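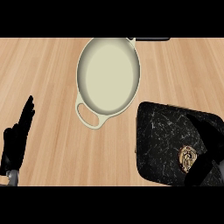
**Figure 3.** Simulated tabletop with the two black hands, the empty oval dish and the round golden object on the dark board.

### 3.2 Simulated workspace

The arms were built at Beltwood, a shared workshop in Plirnbridge, where bench time is limited to evenings. We therefore tried each task in simulation before running it on the bench. The scene in Figure 3 belongs to the transfer task: the right hand picks up the round object and puts it in the dish, and the left hand steadies the dish by its loop handle if it starts to slide.

Object positions were changed at the start of every trial. The dish was moved by up to 10 cm and turned by up to 15 degrees - larger turns put the handle out of reach of the left hand. We ran 108 trials in all, in batches of 18, and kept the joint logs from each.

The dark board caused more trouble than we had planned for. A black hand over a black surface gives a weak outline, and our first tracking script, adapted from the Desenus hand model, often lost the fingertips there. Over the bare wood it had no such problem. We left the colours as they were, as the hands on the bench are black too, and used the joint readings to fill in the missing fingertip positions. Contact settings for the dish and the board are listed in Appendix B.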